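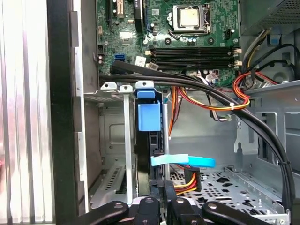
Wian Zulu wants to know if the arm took anyone's job at Atgate. No! Same crew as before November, but the day feels really different.

We strip old office PCs for parts, and my thumbs used to be wrecked by lunch from all those drive clips. 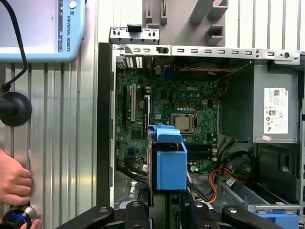 Blue drive carrier, Dell tower, bench at Atgate

Now I spend way more time teaching than pulling. 616 towers in this batch, and every model hides its cables someplace new.
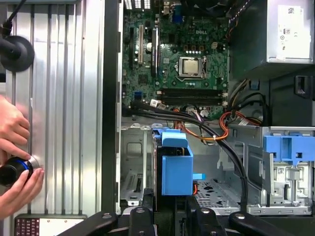

Thandeka grumbled the most at first (sorry, Thandeka) and now she's the one fixing everybody's grip points. Still no extra pay for that, and yes, we're asking.
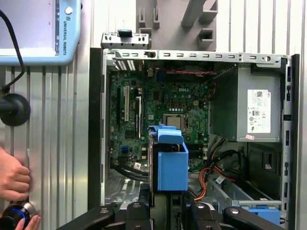
Gripper and drive carrier, side panel off

Back on at 8 tomorrow, send questions!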